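Six weeks in, and the arm can pack a bag

Well, sort of. The Fastix kit promised "household tasks in a weekend." I'm on my 41st evening at the shared workshop and I still don't trust it near anything I like.

The gripper does fine with boxes. Soft stuff is another matter – mesh has no edges worth the name, and a backpack changes shape whenever you breathe on it. My log has 168 attempts so far, and I'd call 3 of those tidy. The Cloltport forum says to collect more data. They always say that.

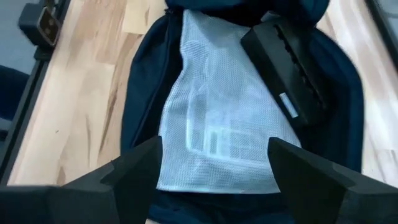
Wrist camera view: mesh pouch and black case in the navy backpack.

Next up is swapping the fingertips for something grippier. I expect very little.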